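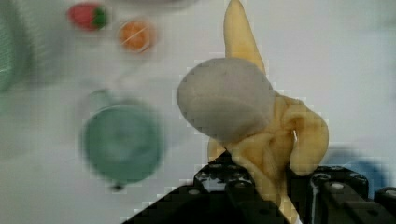
Setting the grip on soft pieces with the Skonton kit

If you've worked through the first lesson, your arm already picks up hard blocks, and now comes the fun part – toy fruit! Start with the banana, and take your time with it.

1. Open the Skonton panel and set grip force to 47.
2. Bring the fingers down on either side of the lower part, below the flaps of the peel.
3. Close slowly, wait 2 seconds, then lift.

If the banana slides, go up by 5 and try again. I wouldn't go past 70 with anything rubbery – Žofie Ďurica did in January, and she had to order a new set of fruit.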